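Field Robotics Practicum, Handout 4
Looking after the hand-held gripper

Read this before you sign a unit out. If you have already signed one out, read it now and we will say no more.

The course has 2 hand-held grippers, known by the labels on their cases: Sorel and Soliman. They are the same design and came out of the same print run. They do not behave the same, and by the end of term you will have a favorite. Everyone does. Please don't write this in the log.

1. What you are responsible for

The jaws, the pads, the linkage and its pivots, the camera mount, and whatever is bolted to the side. You are not responsible for the recording software, Billico, which has its own handout and its own moods. If the trouble is on the screen, go to Handout 6. If the trouble is in your hand, stay here.

2. Before a session

Set aside 30 minutes. Students who have done this a few times say it takes five, and theirs are the units that come back with a pivot missing.

Open and close the jaws slowly with nothing between them. You are feeling for a catch, usually near the closed end. A catch means grit in a pivot or a plate that has been bent by somebody leaning on it. Brush the pivot out with the dry brush. No oil. Oil collects carpet fiber, and then you have a small felt factory where your linkage used to be.

Look at the pads from the end. The teeth should meet evenly. If one side meets first, loosen the jaw screw half a turn, squeeze the jaws shut on the brass shim, and tighten again while holding the squeeze. This is a two-handed job that wants three hands, so work with your partner.

Wiggle the side mount. It should not wiggle back. Check the indicator light on the tracker and then check it again once you're in the room where you will be working, as the walk over has been known to change its mind.

3. The soft-packet check

Rigid objects flatter a gripper. A wooden block will sit happily in jaws that are badly out of line, and you'll learn nothing until you pick up something with give in it. We use snack packets, the clear crimped kind, for the first grasp of every session.

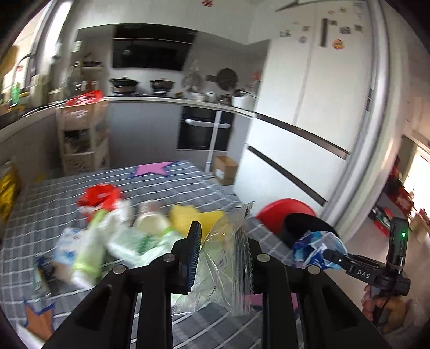
Close until the packet stops sliding, then lift, hold for a slow count of five, and turn your wrist both ways. If the packet creeps toward one side, the pads aren't parallel and you go back to section 2. If it drops straight down, the pads are dirty or worn. If it pops, you have squeezed too hard, and you owe the snack box a packet.

Do not eat the test packet. It has been in more hands than a library book.

Two common mistakes at this stage:

Gripping by the seal. The crimp is the stiffest part and gives you a lovely firm hold that tells you nothing about the pads. Take the body of the packet.

Moving fast because the camera is on. The footage from your check goes in the bin anyway. Fast hand motion smears the background and confuses the tracking, so practice the slow version while it doesn't count.

4. Working in a real home

From week three you'll be in kitchens and living rooms, with whatever the household has left on the counters and floor. Ask before you move anything. Ask again before you move anything belonging to a child, as ownership can be disputed at length.

Things end up on the floor, and the floor is where grippers get hurt. Never rest the unit jaws down. The tips take the whole weight, the plates splay, and you will spend your evening with the brass shim. Lay it on its back on a folded towel (bring your own towel).

5. The tube check

Once the packet check passes, do a tall, slim object held upright. A squeeze tube is ideal. It is narrow where you grip it and heavy somewhere inconvenient, so any slack in the linkage shows up as a lean.
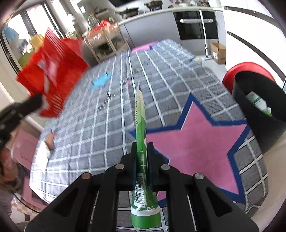
Hold it level with your chest and walk four steps. A small sway that dies out is fine. A lean that grows with each step means slack in a pivot, and you should find out which one before you start tightening. Pinch each pivot between finger and thumb while your partner rocks the jaw. The loose one clicks. Tighten that one and leave its neighbors alone.

Make sure the cap is on. We have had one unit returned with toothpaste in the linkage, and it did smell wonderful, but it was off the roster until March.

6. Spares

The spares tin holds pads, screws, pivots and the shim. Pads come from Hornix as part 1892, sold in pairs. Change them in pairs too. One new pad facing one old pad pulls every object off center, and you will blame the software for a whole afternoon.

Retire a pair after 58 logged sessions, or sooner if the teeth have gone shiny. The new ones feel grabby at first. Repeat the packet check with a lighter hand and expect to lose a snack or two.

Pad screws are finger tight plus a quarter turn. The plates are plastic. If you hear a creak, that was the quarter turn, and you're past it.

7. After a session

Wipe the pads with a damp cloth, then a dry one. Brush the pivots. Take the battery out. Write up the log while you still remember, including which check failed and what you did about it. "Fixed it" is not an entry. "Left pad loose, reseated with shim, packet check OK" is an entry, and the group after you will think kindly of you.

If something broke, say so in the log and put the red tag on the case. There is no penalty for breaking a part. There is a modest one for hiding it under the foam.

For next time: bring your log page from one full session, with both checks recorded, and be ready to strip and rebuild one jaw at the bench. Long hair tied back, and no gum.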